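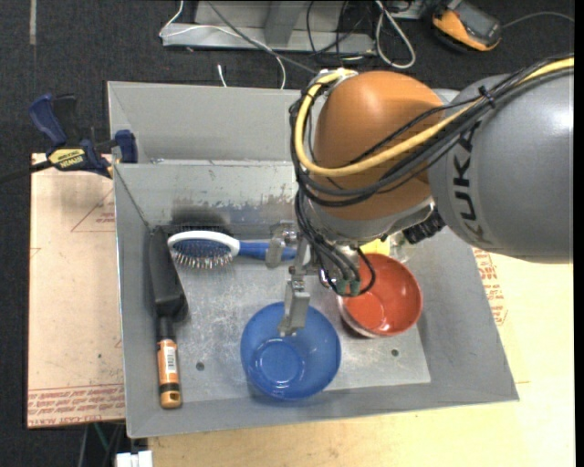
Cevley opened its picking workshop to visitors in March, and I went along mainly to look at the Mellum, the gripper kit it hopes to sell to small warehouses. The stand was at the back of the hall and had the longest queue. The arm is a KUKA, and the two-fingered gripper works over a metal bin of things you might find at home - a hairbrush, a blue bowl, a red one, a tool with an orange handle. I liked that they had chosen awkward objects. The bin itself has scraped paint along the back wall and a floor full of fine scratches, so it is no showroom piece.

Nele Ruppert ran the afternoon session and kept the talking short. I watched for nearly an hour. Bowls gave the Mellum little trouble. The hairbrush was harder and was dropped 3 times while I stood there, once on the way out of the bin. Each attempt was slower than I had expected, with a pause before the fingers closed.

The kit costs around 2,000 pounds without the arm, and the software licence is another 300 a year. Châu Hồ, who answered questions about setting up, told me to allow two days for it. The manual is clear but has no index.

Against the Skiliretti, which I tried last year, the Mellum is easier to fit and has better fingers for thin handles. The Skiliretti is quicker. My main complaint is the cabling. Thick cables run over the outside of the wrist, strapped down with a tie, and I would want that tidier before using it in a busy place.

Worth a visit if they run the day again. I would wait for the next version before buying. Parking is behind the Koutsoukos building and fills up by ten.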